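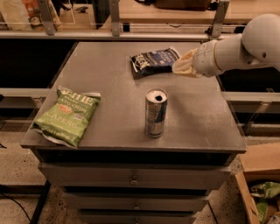 Pirjo Ojala wrote to me that a snack table needs salt first and sweets later, and that last June we had it the wrong way. I took her advice.

Snacks for the club evening, Tuesday

This is a small gallery from our games club in Ullel. We meet at 8 in the evening and most people come directly from work, so they are hungry.

The jalapeno potato chips are in the light green bag, on the left. Please try one before you take a handful. The dark navy bag is at the back, and the slim can stands in the middle of the grey cabinet top.

If you bring something for next time, please tell Raili Saarela before Monday.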